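Small square pedestal table rocks on a plank floor - shim it, screw it or swap it?

Posted in Furniture and Floors by Palamarchuk

Right, I've gone round and round on this for a fortnight and my other half is sick of hearing about it, so I'm throwing it open to you lot.

We have a little square table in the room we use for planning things. It's one of those with a light wood top and a single black leg down the middle that spreads out into a square base. No separate feet as such, just the base sitting flat on the floor. The floor is wooden planks, and they were here long before us. They look lovely but they are not what you'd call level.

The table rocks. It's a small rock, nothing dramatic, but you put your elbow on one corner and the opposite one comes up a touch, and then it clonks back down when you let go. With four legs I'd know what to do. Fold up a bit of card, stick it under the short leg, done. With a single leg I can't even tell whether it's the base rocking on the floor or the top moving on the leg. Some days I'm convinced it's one and some days the other.

We don't put much on it. There's a red hardback that has lived there so long it's practically part of the table, a shallow tray, and a plant in a white pot which I keep at the back so it doesn't get knocked. The plant is what bothers me most, because I've already had one over, and potting compost down the gaps between floor planks is a misery to get out. I was at it with a knitting needle for most of an evening.

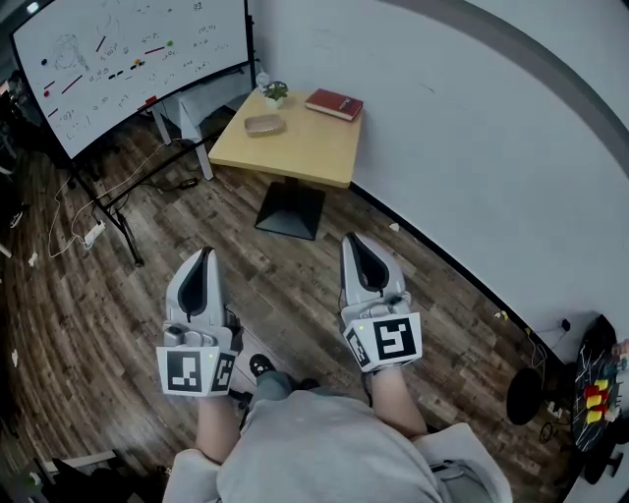
I've tried three things so far. First I turned the whole table a quarter turn, which helped for a day or so until someone moved it to hoover. Then I put felt pads under the corners of the base, the thick self-adhesive sort, and that made it slide nicely and rock even more. Then I took the pads off again and tried a rubber mat cut to size, which looked awful and smelled like a bicycle shop.

The table came from Hurnomis, one of their cheaper ones. I paid 55 pounds for it, so I'm not keen on spending half as much again to fix it, but I'm fond of the size. Everything else I've looked at is either round or far too big. The whiteboard on its stand has to be able to roll past without anybody shifting furniture, and it only just manages that as things are. A bigger top and we'd be squeezing round it every time we wanted to write something down.

So, what would you do? Is there a proper way of working out where the wobble is coming from? And would screwing the base to the floor be a terrible idea? I own the place so there's no landlord to upset, but I'd rather not put holes in the boards if there's a cleverer way.

Ta in advance.

Email this page to a friend
Print this page

Skidevura
Reply marked helpful

Please don't screw it down! You'll regret it the first time you want to shift it, and if your planks move with the seasons (old ones do) it'll work itself loose anyway and you'll have holes AND a wobble.

I had a very similar table in my hallway and went through the same thing, so I'll tell you what I did. Start by finding out which bit is moving. Clear everything off, plant included, and kneel down beside it. Put one hand flat on the base and press hard, right over the corner that lifts, so the base can't go anywhere. With your other hand push down on the edge of the top. If the top still tips while the base stays put, the trouble is up where the leg meets the top, or down where the leg meets the base. If it all goes solid, it's the floor.

If it's the top, turn the table upside down on an old blanket. On most of these there's a metal plate screwed to the underside with the leg fixed into the middle of it. Go round all the screws with a proper screwdriver that fits. Mine had two screws that spun and spun without biting, because the holes had chewed out. I took them out, packed the holes with matchsticks and wood glue, snapped the matchsticks off level, left it overnight and put the screws back in. Solid as you like. Do resist using longer screws, as that top may be thinner than you think and you really don't want a point coming up through it next to your book.

While it's upside down have a look at the bottom of the base as well. A lot of single-leg tables have one long bolt running up through the leg with a nut underneath, and that nut works loose over time. Nip it up with a spanner. It only wants to be snug, so don't lean on it with your whole weight.

If it's the floor, then your felt pads were nearly right. The trouble is that you put the same thickness on every corner, so all you did was lift the whole rocking business up by a few millimetres. A table with a gap under one corner needs filling under that corner only. Stand the table where it's going to live, press it so that it's sitting firmly on three corners, and slide bits of card under the fourth until it stops moving. Then measure your stack of card and make up the same thickness in something harder. I used a slice of cork tile stuck on with a dab of glue and coloured in black with a marker pen. You'd have to lie on the floor to spot it.

The catch is that it only works in that one position, facing that one way. I put a tiny bit of masking tape under the base on the door side, so whoever hoovers can put it back properly. They don't always, but it's easy enough to turn round again.

Hope that helps, and sorry about your compost. A narrow crevice nozzle with a bit of old tights over the end would have saved you the knitting needle - the grit comes up and anything you want to keep stays out of the bag.

Helpful to 2 people
Share this reply

Ornico

Just get a heavier table. My brother in law had a wobbly one and he messed about with it for ages and in the end it went to the tip.

Or put it on a rug? A thick rug hides a lot. Not sure how your whiteboard wheels would get on with a rug though, thinking about it. Ours gets stuck on the edge of everything.

Share this reply

Palamarchuk
Original poster

Thank you both, and Skidevura especially, that was far more than I was hoping for.

I did the kneeling down test this morning. With my hand on the base and a good shove on the top there was still a bit of give, so I turned it over, and sure enough there's a plate with screws and one of them was barely hanging on. I could turn it with my fingers. I've tightened up the lot and that's got rid of what I'd call the sloppy part of the wobble.

There's still a small clonk, and that must be the floor. Four thicknesses of cereal packet under the corner nearest the window and it's gone completely. I haven't got any cork, but there's an offcut of lino in the shed that looks near enough the right thickness, so I'll try that at the weekend and glue it if it behaves.

Ornico, I did think about a rug, but you're right about the wheels. The stand is awkward enough on the bare planks. There's one board that sits a bit proud, and if you catch it wrong the whole thing stops dead and the pens go flying.

One more thing while I've got you. If I do stick the lino on, what glue would come off again later? I don't want to ruin the black finish on the base if we ever move the table to another room with a better floor.

Share this reply

Skidevura

Double-sided carpet tape, I'd say, and forget the glue. I know I said glue for mine but I never planned on moving it. Tape will peel, and if it leaves any stickiness behind, a drop of cooking oil on a cloth usually shifts it. Try the oil somewhere out of sight first, in case it dulls the black. And allow for the thickness of the tape when you're working out your lino, or you'll be back to rocking the other way.

Share this reply

This thread has been viewed 1,012 times
5 replies and comments - 2 shares

Contact us | Copyright and terms of use | Back to top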